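[Pundholm-users] Re: Left gripper closing late on bag task, anyone else?

Posted by Constanza Troncoso
Wednesday, March 15, 2023

Hi all,

Aisling Phelan wrote:

> We had the left hand drop out twice during the shirt-in-a-bag job. No error
> on the console, it just stopped answering the close command for a bit and
> then did it all at once. The second time it shut a lot harder than I like,
> and my coworker had been about to reach in and straighten the bag. Nobody
> hurt, but I've pulled the arm off the schedule until I understand it. Has
> anyone seen this on a Pundholm pair? We're on the stock cable routing and
> the Ticona hand controller.

Yes! Us too, and I'm so glad you wrote, because I had half convinced myself I was making it up. Please do leave yours off the schedule for now. I'll tell you what we found, what I think it is, and what I'm still not sure about.

We run the same kind of job on two arms at one table - fold a shirt, get it into a clear vacuum storage bag, close the zipper seal. It had been going along pretty happily for 11 days when the right hand started doing your trick. Command goes out, nothing moves, then a pause long enough that you start leaning in to look (which is exactly the wrong thing to do, I know, I know), and then snap. The log says the close command was sent once and accepted once. It doesn't say a word about the wait in between.

My first guess was the bag. Clear plastic is miserable stuff for these hands, it slides and bunches and throws glare all over the wrist camera, and I figured the grip routine was getting confused about where the edge was and sitting there thinking. So I spent most of a day on lighting. I turned lamps, I moved the table, I tried a different bag. I got nicer pictures and exactly the same fault.
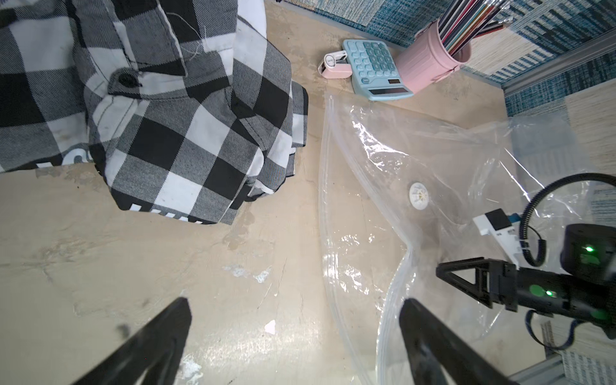

Wrist camera view of the bag job: shirt at upper left, right finger on the plastic near the zipper edge, part of the other arm over the bag at lower right.

So then I stopped looking at the plastic and started looking at cables. The coiled ones hang near the wrist, and when an arm reaches low and flat across the table, the coil gets pulled out a good bit further than it does in the usual pick and place stuff. I unplugged power, put the arm in that low pose by hand, and wiggled the connector at the hand end. It moved. Not a lot, but it moved, and it should not move. With the meter on it I could make the data line come and go just by pushing the coil sideways.

What I think happens (and somebody smarter please correct me) is that the Ticona controller loses the hand for a moment, holds on to the last command, and then delivers it whenever the line comes back. That would explain the late close and no error on the console. The extra force I can't explain as well. Maybe it's trying to catch up to where it thinks it should be by now? Esorau support told me the hold is there on purpose, so that a tiny glitch doesn't make you drop whatever you're carrying. Fine, but I would much rather drop a shirt than close on a hand!

One more thing that fooled me: the status lights on our arms stayed green the whole time. I used to treat green as "everything is okay," and I have quit doing that. On ours it only seems to tell you there's power.

What we changed:

- New connector at the hand end, with a clamp so the coil can't tug on it.
- Command timeout in the controller setup. If the hand hasn't answered in time, the command gets thrown out and the arm stops. It was off by default on ours, so check yours.
- Closing force turned way down for the bag job. The zipper seal doesn't need much.
- Hands stay out unless the stop button is in. Yes, even for a crumpled bag.

Since then we've done more than 3,000 closes with no late ones. I also ran the old connector on purpose with the timeout on, and got 16 clean stops and no snaps, so I trust the timeout more than I trust my clamp.

Aisling, could you try the wiggle test with the power off and tell me if yours moves too? If it does I'll write to Plusbridge, who sold us the cables, and ask whether it was one bad batch. I'd like to have two sites in that letter and not just me complaining again.

Constanza

Comments (3)

Aisling Phelan: It moves. Left hand, same connector. Timeout was off here too. Put us in the letter, please.

gantry_pete: Does the timeout cover opening as well as closing? Ours got stuck holding something last year and I never did find the cause.

Constanza Troncoso: Both directions on our version, Pete, but opening has its own line in the setup file, so you have to set it twice.

Contact the list owner | © 2023 Pundholm Users List | Back to top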